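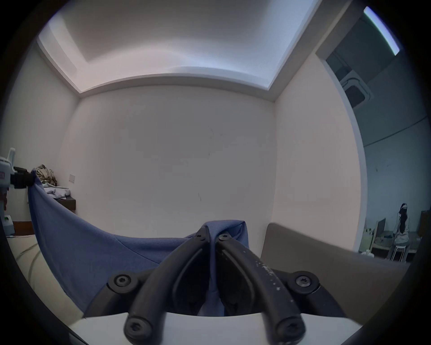 Narkach 手持夹爪,夹持布料上缘。左侧夹持装置夹住布料的另一角。

Narkach 手持示教夹爪套件(布料版)
制造:Bultard
类别:数据采集 / 手持示教设备
供货状态:有货,布料版指端按批次供应,下一批七月

产品概述

Narkach 是一套手持式示教夹爪,用来采集抓取、提拉、对折、铺展等动作的演示数据,供模仿学习和策略训练使用。操作员直接拿着夹爪完成任务,腕部视角的画面、夹爪开合量和手部位姿同步写入同一条记录。采集过程中不需要机械臂在场,普通的卧室、客厅、办公室都能用。

布料版在标准版的基础上更换了指端和连杆,适合捏取床单、毛巾、衣物、窗帘一类薄而软的东西。机身、握把、记录盒与标准版相同,已有标准版的用户可以只买指端组件自行更换。

套件可以单手使用,也可以左右手各持一只,由同一个记录盒对时。双手任务(例如提起床单两角、抖开、对折)请选双手套装。

主要组成

夹爪本体。双指弧形连杆,哑光黑色,内六角螺栓连接,下方为白色安装板。两指向中间合拢,在指尖处夹紧物体,指根向外展开后固定在安装板前方。扳机松开时夹爪张开,扣下时闭合,夹持力由手指直接控制,中间没有电机。

握把。位于安装板后方,附左右手通用护套。扳机行程可调,调节螺钉在握把底部,用随附的内六角扳手即可。

相机座。用于固定腕部相机,出厂时已按布料版指端的长度预设角度。相机需另购,支持型号见 Guthrie 兼容列表。换装第三方相机时,请在采集前重做一次标定,并确认两个指尖都在画面之内。

记录盒 Kullanov。负责供电、存储和对时,可挂在腰带上,也可放在桌面。一只记录盒可接两只夹爪。

标定板。哑光面,折叠式,展开后平放使用。

技术参数

手持端质量:287 克(不含相机和线缆)
驱动方式:手动扳机
记录内容:腕部视频、夹爪开合量、六自由度位姿、时间戳、任务标签
指端更换:内六角螺栓,无需拆安装板
连接:有线,接 Kullanov 记录盒
可接夹爪数:2
外观颜色:连杆黑色,安装板白色
适用手别:左右通用

夹爪开合量以扳机行程换算,写入记录时同时保留原始读数和换算值。位姿由腕部视频和惯性数据联合解算,在录制结束后离线完成,不占用现场时间。

布料版与标准版的差别

标准版指端较宽,适合杯子、盒子、瓶子一类硬物。用标准版捏布,能捏住,但容易一次带起好几层,分层抓取的成功率不稳定。布料版的指尖收窄,两侧贴合线更短,便于从边缘只挑起一层。

布料版连杆的弧度也更大。拉起一大块布时,垂下来的部分可以从两指之间和指后通过,手指根部留出的空间够用,不容易把布卷进连杆里。

布料版不建议用来抓重物。装满水的瓶子、整摞的盘子请换回标准指端。

采集流程

一、开机与对时。接好夹爪,长按 Kullanov 侧面的按键,指示灯由闪烁转为常亮后即可使用。双手套装需等两个指示灯都常亮。

二、标定。把标定板平放在桌上或床上,夹爪在上方缓慢移动一圈,听到提示音后结束。换房间、换相机、换指端之后都要重做。

三、建立任务。在配套软件里填写任务名、物品类别和场地编号。任务名一经使用不要改动,后期合并数据时按名称匹配。

四、录制。轻扣两下扳机开始,完成动作后再轻扣两下结束。每条记录只包含一次完整任务。中途失手可以继续做下去,并在结束后标记为“含纠正”,这类记录在训练中同样有用。

五、回看与筛选。软件会自动标出时间戳断裂、位姿丢失和严重模糊的片段。其余的由操作员自己判断。

六、导出。支持按任务、场地、操作员分别导出,也可以整批导出。导出文件里附有标定参数,换一台电脑处理时不必另外拷贝。

布料任务的录制建议

以下内容由 Bultard 应用组的 Effie Semple 整理,供第一次做布料采集的团队参考。

布料颜色和背景要拉开。浅色床面上用深一些的布,深色沙发上用浅布。同一任务至少准备几种颜色和厚度,避免模型只认一种。

先固定,再提拉。单手采集大块布料时,可以用夹具、支架或另一台设备固定一角,手持夹爪从另一侧捏住边缘,再向上或向侧面拉开。布绷起来以后,折痕、边缘和垂落部分在腕部视角里都比较清楚。布角固定的位置每隔一段时间换一换,高一点,低一点,左右也换。

动作放慢一点。捏住之后停顿一拍再提起,放下之前也停一拍。模型需要看清接触的那一刻,剪辑时也好找分段点。

不要清空房间。家具上搭着的衣服、墙上的开关、隔壁房间的灯和坐着的人,都可以留在背景里。涉及人员入镜的,请事先取得本人同意,并在软件里勾选“含人员”标签,导出时可以选择自动遮挡面部。

顶灯直射镜头时画面会发白。遇到顶灯或灯带很亮的房间,可以锁定曝光后再录,同一组数据中途不要切换自动和手动。

每组录完看一眼指尖。布料纤维和碎屑会粘在指端上,用干布擦掉即可,不要用酒精擦连杆表面的哑光层。

数据量参考

常见的问题是一项任务要录多少条。这取决于布料种类和动作长度,下面只给一个参考。单块毛巾对折一次,场地固定,我们在内部测试中用了大约 1,000 条演示,之后再增加同一场地的数据,改善已经很小。换到新房间后,需要补录新场地的样本。

床单和被罩的难度要高得多,建议先拆成几个短任务分别录:找角、捏边、提起、拉开、对折、放下。短任务的废片率低,也便于看出模型卡在哪一步。整段任务可以放到后面再补。

如果团队里有多名操作员,请轮流录同一任务。每个人捏布的位置和提拉的快慢都不一样,只用一个人的数据,模型会把他的习惯一并学去。

软件与格式

套件附带桌面端软件,可管理任务、检查记录、批量解算位姿。记录以分段视频加时序表的形式保存,时序表为纯文本,可以直接读取。字段说明随软件安装,也可以在支持页面下载。

软件提供训练集与验证集的划分功能,默认按场地划分。按条随机划分也可以选,但同一房间、同一块布的相邻记录非常相似,验证结果会偏高,请留意。

Guthrie 兼容列表给出了已经验证过的相机和机械臂末端。把训练好的策略部署到机械臂上时,末端应安装与采集时相同的指端,相机相对指尖的位置也要一致。相机座可以单独购买,装在机械臂末端使用。

维护与耗材

指端属于耗材,表面出现擦痕和掉漆不影响使用。两指闭合后指尖对不齐,或者捏薄布时打滑,应更换指端。更换时松开指端处的螺栓,装上新件,先手动合拢两指对齐,再拧紧。

连杆螺栓出厂时已点过螺纹胶。连续使用一段时间后请检查有无松动,尤其是中段和根部的几颗。发现松动时先停用,补胶后拧紧,放置一晚再用。

安装板如有裂纹请整件更换,不要自行粘补。粘补后的板会有微小变形,位姿标定会一直偏。

线缆接头怕拽。把线沿前臂固定,护套里附有绑带。

套装与选配

单手套装:夹爪一只,握把护套,相机座,Kullanov 记录盒,标定板,内六角扳手,线缆,收纳包。

双手套装:夹爪两只,相机座两只,其余同上。

布料指端组件:适用于已有标准版的用户,含指端、连杆和螺栓。

机械臂端相机座:用于部署,型号按机械臂末端选择,下单时请注明。

备用线缆、备用标定板、护套可单独购买。

教学和科研单位可以申请短期试用,试用期 7 天,自签收起算。试用机与售卖机配置一致,试用期间录下的数据归使用方所有,归还前请自行导出并清空记录盒。

常见问题

录制时夹爪完全遮住了布料怎么办?
调高相机座的角度,重新标定。捏取点在画面中间偏下较为合适。仍然遮挡的,检查指端是否装反。

布被拉直以后位姿容易丢,是什么原因?
大面积单色布料占满画面时,可用的特征点会变少。让画面里留出一部分墙角、家具或天花板的边线,丢失会明显减少。纯白墙面的小房间可以贴几张标记。

能不能一边走动一边录?
可以。从一个房间走到另一个房间时光线变化大,建议锁定曝光,并把两个房间都纳入标定路线。

左手和右手的数据可以混用吗?
单手任务可以,但要正确填写手别标签。双手任务不要事后交换左右。

标准版的旧数据能和布料版的一起训练吗?
可以一起训练,导入时需要选择指端型号,软件会分别换算开合量。部署时以机械臂上实际安装的指端为准。

夹爪能夹多厚的布?
冬被的边角可以捏住,整床厚被从中间抓取不行。遇到厚物,从缝边处下手。

订购与支持

订购请在本页选择套装和手别数量后提交询价单,销售会回复库存和交期。批量采购、定制指端或需要现场培训的,请在备注中写明任务类型和场地情况,由 Gregor Purves 负责对接。

技术问题请附上记录盒序列号、软件版本和一条有问题的原始记录。只有截图的话,位姿类问题一般查不出来。

返修前请取下相机和存储卡,并将指端留在夹爪上一起寄回。

相关产品
Narkach 手持示教夹爪套件(标准版)
Kullanov 记录盒(单独购买)
机械臂端相机座
布料指端组件

下载
快速上手说明
标定操作说明
字段说明
Guthrie 兼容列表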